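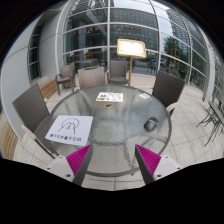
4.2 The patio table as a desk

I came to the patio table at the Greder house pretty late in the fieldwork, and I almost left it out. The Edura study was supposed to be about home desks, meaning indoor desks with a chair and a lamp and somewhere to plug things in, and I had already written up 15 of them. But people kept telling me in the interviews that once the weather turned nice they took their work outside, and I kept nodding and writing it down and doing nothing with it. So in April 2019 I finally asked if I could see the outdoor setups too, and this section is mostly what came out of that (plus a good deal of me sitting at garden tables drinking other people's coffee).

The first thing I'd like to say about a glass patio table is that it is a lovely place to eat lunch and a strange place to use a computer mouse. The top at Greder is the rippled, translucent kind, the sort where you can make out the supports underneath as wobbly dark shapes. I had never given that texture a thought until I tried to picture doing a spreadsheet on it! Optical mice like a surface with something to look at, and they like it flat. In the interviews people described the pointer "swimming" or "sticking," and one household had simply given up and gone back to the trackpad.

Everybody else had a fix. Some used a magazine, some used a place mat, one used the back of a cereal box for a whole summer. At Greder it was a regular mouse pad, white and square with rounded corners, with a simple black line drawing on it and a row of Chinese characters under the drawing. I like this pad a lot. It is the one thing on that table that belongs fully to desk life, and it has a bit of a joke-shop look that I never saw on the pads indoors, where people seemed to go for plain black or whatever came free from work. I'd be careful about making a theory out of that, though. Two funny mouse pads in a whole study (the other was at Zeluneck, and had a fish on it) don't make a pattern, however much I'd enjoy one.

What did turn into a pattern, I think, is how things get placed. On the indoor desks, objects had fixed addresses. The pad lived to the right of the keyboard, the pens lived in the mug, and if I came back in July everything was still there with a little more dust on it. A round table doesn't give you those addresses. There is no front edge and no back corner, and you can sit down anywhere along the rim, which means "to the right of the keyboard" is a different spot every time. I saw a pad on one side and a mouse clear over on the other, and it didn't look messy to me, it looked like a table that hadn't decided yet which way it was facing.

The umbrella hole matters more than I expected as well. It sits in the middle, so nothing large wants to go there, and people arrange their stuff in a kind of ring. When I sketched the outdoor tables afterward, nearly all of my sketches had that same doughnut shape, even the ones where no umbrella had been put up in years.

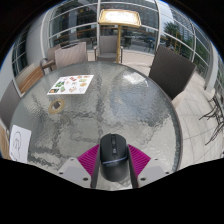
Figure 3. Dark computer mouse at the round glass-topped table, with the sheet of small colorful pictures farther back.

Then there is the paper. Each outdoor table in my notes had at least one flat thing on it that had nothing to do with work, and in Figure 3 it is the white sheet with the little printed pictures. I coded these as "passengers" (my word, and I'm not especially proud of it). A passenger is an object that is out on the table and stays out while the work goes on beside it. Indoors, the passengers tended to get tidied into a drawer before I showed up, or that's my suspicion anyway. Outdoors people didn't bother. A patio table is shared by default, and I think they felt less responsible for what was on it.

I asked at Lại, where the table is also glass but smaller, what would happen to the passengers if it got windy. The answer was that you put the mouse on top of them. I laughed, and then I went back through my notes and found the same trick in 2 other households. So the mouse is a paperweight some of the time, and I'd guess the heavier ones get used this way more, though I never weighed any and can't back that up.

A word on mice in general, while I'm here. I had assumed people would carry out an old spare and keep the good one inside. Only 3 households did that. The rest took the everyday mouse out and brought it back in with the laptop, and a few admitted they had left it out overnight at least once. Pads were a different story. They got forgotten constantly, and they seemed to survive it fine apart from curling a bit.

I come back to the sharing question in 4.3, where the tables also have to hold dinner.

Related articles
Where the charger goes: cables and clutter in small apartments
Eating at the desk, working at the table
Notes toward a history of the mouse pad
Garden furniture and the long lunch

We use cookies to remember your settings and to see which articles get read. By continuing to browse you agree to our use of cookies. Accept | Manage preferences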